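Boletín de la Red de Semillas Rasstead
Sección: Conservación y archivo

Clasificación de sobres comerciales de flor anual: anverso, reverso y estante de consulta

La revisión del fondo de flor anual ha terminado con casi 600 sobres registrados, repartidos en 42 referencias. La mayoría son sobres comerciales cerrados, de procedencia diversa, con etiquetado en seis idiomas. El trabajo ha consistido en separar lo que está en conservación de lo que está en consulta, unificar la ficha y fijar un criterio para los sobres cuyo texto no podemos leer sin ayuda. Resumimos el procedimiento para las delegaciones que todavía no han empezado el suyo.

1. Dos fondos, dos condiciones

El fondo de conservación permanece en el armario De Graaf, a 13 °C, en cajas herméticas con gel de sílice. Cada caja admite 50 sobres puestos de canto. No se llena más: si los sobres van comprimidos, la soldadura lateral de los plásticos finos acaba abriéndose por la esquina, y la semilla pequeña de Tagetes sale por aberturas que a simple vista no se aprecian.

El fondo de consulta está a temperatura ambiente. Se compone de un sobre por referencia, o dos cuando el anverso y el reverso contienen información que conviene tener a la vista al mismo tiempo. La semilla de esos sobres se considera amortizada a efectos de viabilidad y no vuelve al armario. Esta regla ha generado alguna discusión (un sobre sin abrir parece aprovechable, y a menudo lo es), pero mezclar semilla con historial térmico conocido y semilla sin él invalida cualquier prueba posterior del lote.

2. Qué se lee en un sobre

El anverso sirve para localizar. Suele bastar con la ilustración y el nombre común, y quien busca un girasol lo encuentra antes por el dibujo que por la signatura. El reverso es el documento. De él se extraen, en este orden:

Nombre de la especie o tipo comercial.
Lote o numeración impresa, copiada completa, aunque no se sepa qué parte corresponde a la fecha.
Época y profundidad de siembra, marco de plantación y altura final.
Contenido declarado, en gramos o en número de semillas.
Presencia de código de barras o código QR.

El código QR se anota como presente o ausente. No se transcribe la dirección a la que remite. En la primera ronda lo hicimos y una parte de los enlaces dejó de funcionar antes de cerrar el inventario, de modo que el campo se ha retirado de la ficha.

Los sobres chinos han requerido un tratamiento propio. I-seul Jeon ha preparado una tabla de equivalencias para las denominaciones más frecuentes, de la que adelantamos dos entradas: 矮向日葵 (ǎi xiàngrìkuí), girasol enano, y 孔雀草 (kǒngquècǎo), clavel moro o damasquina, que en nuestro catálogo corresponde a Tagetes patula. El segundo caso merece atención. En español se llama «clavel de la India» o «tagete» tanto a T. patula como a T. erecta, mientras que el comercio chino suele reservar 万寿菊 para la segunda. Si el sobre lleva el nombre en caracteres, ese nombre decide la signatura provisional, por delante de la ilustración.

«Enano», en cambio, no se traduce a una medida. La altura se toma de la tabla del reverso cuando figura y, si no figura, el campo queda vacío. Ya tenemos girasoles vendidos como enanos que en la parcela de Cullham superaron el metro.

Hoja blanca con texto impreso en azul, fuera del estante:

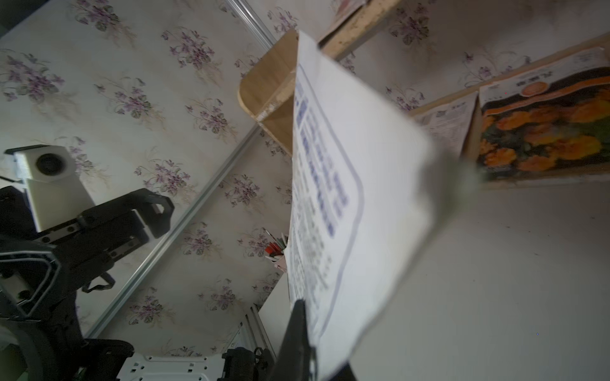 Girasol enano, 矮向日葵, con el título en naranja en el reverso y en la banda amarilla del anverso:
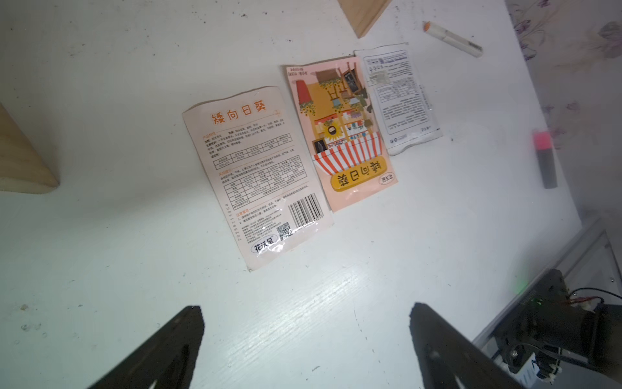 Estante de dos niveles, con 孔雀草 en el inferior:

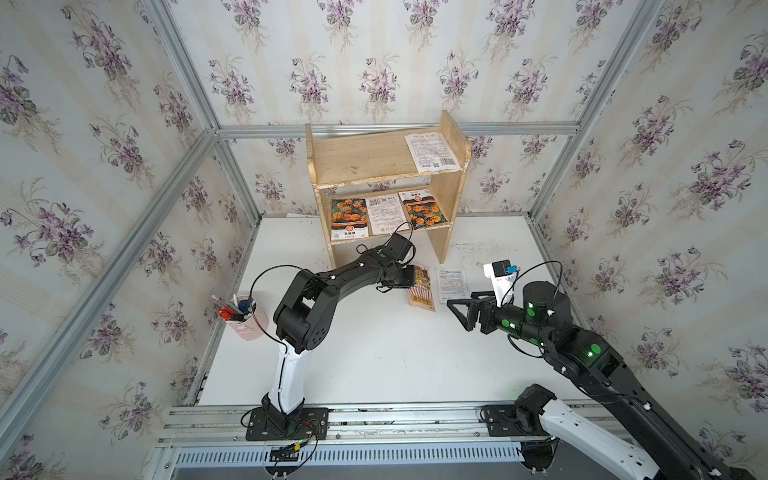

3. Orden de colocación

En el fondo de consulta los sobres se ponen de pie y apoyados, con una inclinación suficiente para que no resbalen. La posición horizontal se reserva para los que están pendientes de ficha. Es una convención sencilla y permite saber de un vistazo qué falta por registrar, siempre que todos la respeten. Cuando una referencia tiene dos ejemplares, uno se muestra por el anverso y el otro por el reverso, contiguos.

No se sujetan con pinzas. Las metálicas marcan el plástico y las de madera, con el tiempo, dejan una franja descolorida en los sobres de papel. Tampoco se usan gomas elásticas, que se degradan y se adhieren a la tinta. Hemos tenido que retirar trece portadas por esta causa - todas de la misma caja, atada por paquetes en una entrega antigua - y en algunas el número de lote se ha perdido.

El orden interno es por especie y, dentro de la especie, por fecha de entrada. Se descartó el orden alfabético por nombre común porque obligaba a elegir idioma. También se probó el orden por color de flor, que resultaba cómodo para las visitas y muy poco práctico para reponer: los sobres de mezcla no tienen un lugar claro y acababan en cualquier sitio.

4. Marcado

Sobre el envase original no se escribe. La signatura va a lápiz en una tira de papel que se introduce detrás del sobre, con tres datos: código de especie, número de entrada e inicial de quien registra. El rotulador permanente se limita a la tapa de las cajas del armario. En plástico brillante la tinta tarda en fijarse y mancha el sobre contiguo, y en papel traspasa.

Código de especie: tres letras del género y dos del epíteto, sin tilde ni punto. TAGPA para Tagetes patula, TAGER para T. erecta, HELAN para Helianthus annuus. El porte enano se indica con una E final separada por un guion (HELAN-E). Las mezclas llevan una M. Si coinciden las dos condiciones, primero la E.

Los sobres abiertos se cierran con un doble pliegue y cinta de papel, y la fecha de apertura se anota en la tira. No se grapan.

5. Viabilidad

Para Tagetes aplicamos un plazo de control de dos años desde la entrada. Para girasol, de tres. Son plazos internos de revisión y no equivalen a una caducidad: al cumplirse, se extrae muestra y se decide con el resultado. La prueba se hace sobre papel húmedo, con recuento a los cinco y a los diez días. En girasol se cuenta como germinada la semilla con radícula visible y sin ablandamiento del pericarpio, ya que las semillas con hongos pueden emitir una radícula corta que no progresa.

Los sobres con poco contenido plantean un problema de muestreo. Un sobre de girasol ornamental puede contener una cantidad muy reducida de semilla, insuficiente para una prueba por repeticiones sin agotar la muestra. En esos casos se agrupan los sobres con idéntico número de lote y, si no los hay, la referencia se anota como «sin ensayo». Preferimos un campo sin ensayo a un porcentaje calculado sobre cuatro semillas.

La humedad relativa del armario se comprueba con el registrador Wulik, que guarda una lectura por hora. El gel se regenera en estufa cuando el indicador cambia de color en más de la mitad de la bolsa. Las cajas se abren solo cuando han alcanzado la temperatura de la sala, con un margen mínimo de dos horas. Abrirlas antes condensa agua sobre los sobres fríos, y el papel la absorbe.

6. Incidencias de esta revisión

Sobres con la numeración en vertical junto al borde. Al principio se fotografiaban apoyados en la mesa y el brillo del plástico ocultaba parte de las cifras. Se recomienda luz lateral difusa, el sobre aplanado bajo un vidrio limpio y una segunda lectura hecha por otra persona.

Dobles entradas. Un mismo producto se había registrado dos veces cuando el primer registro partía del anverso y el segundo del reverso. La causa es evidente en los sobres chinos: la portada se identificaba por el dibujo y el dorso por el código de barras. La ficha nueva exige ambos lados antes de asignar número.

Ilustraciones no fiables. La imagen comercial orienta sobre el color y poco más. En dos referencias de Tagetes la portada muestra flor doble y la parcela dio flor simple en la mayor parte de las plantas. Se ha añadido una observación a la ficha, sin modificar la denominación.

Sobres interiores. Algunos envases contienen una segunda bolsa, más pequeña, sin ningún texto. Si se separa del exterior deja de ser identificable. No se extrae salvo para ensayo, y entonces la signatura se copia también en ella.

7. Calendario y consultas

La tabla de equivalencias de I-seul Jeon se enviará completa a las delegaciones en julio, en hoja de cálculo y en versión imprimible. Incluye caracteres, transcripción, nombre botánico y una columna de dudas. Se agradecen correcciones, en especial sobre nombres regionales de Tagetes y Zinnia, que son los que más varían de un proveedor a otro.

El fondo de consulta puede verse en la sala de Cullham con cita previa. Los sobres se manejan sobre la mesa, de uno en uno, y se dejan tumbados al terminar para que el personal de archivo los devuelva a su lugar. El armario no es de acceso libre. Las peticiones de semilla para siembra siguen su propio formulario y se sirven del excedente, nunca de estas 42 referencias.

Las delegaciones que quieran adoptar la ficha pueden pedir la plantilla a la secretaría de Rasstead, indicando el número aproximado de sobres y si disponen de armario con temperatura controlada.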